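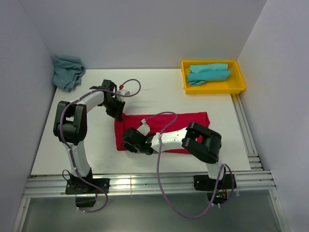 Fikora Folding Cell: Pre-Run Checklist with Comments
Checked by: Emil Sutter
Method under test: Tidundale (two-arm cloth folding, learned from demonstrations)

1. Base plates and rail bolts: OK
Both arms solid on the rail. No play when pushed by hand.

2. Cable loops: OK, watch
Purple cables move freely over the forearms. They hang low past the rail, so keep feet and chairs clear!

3. Output tray: OK
Yellow tray, back right corner. Fold quality gets scored here.

4. Training set loaded: OK
3000 demonstrations, 450 of them new since March. The new ones start from badly crumpled cloth, and I love what they've done for the first grasp. Success on crumpled starts went from 1104 tries without a clean fold in the old log to more than 20 clean folds in one afternoon.
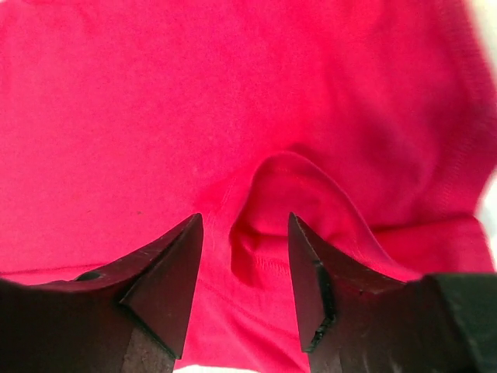 GRIPPER AND WRIST CAMERA

5. Fingertips: PASS WITH COMMENT
Scuffs on both fingers, small chips low on the right one. Run a thumbnail along the edges before each session and swap the tips if anything snags. Brulent spares are in the top drawer.

6. Close-up view of cloth: OK
Knit texture and the seam band both show well. Seams are what the method looks for when it picks a grasp, so this is great to see.

7. Exposure: ADJUST
White past the cloth edge is blown out. Bring it down a step and recheck.

8. Stop button: OK
Tested from both sides of the bench.

Open item: send the fingertip notes to Benkirane before the next run.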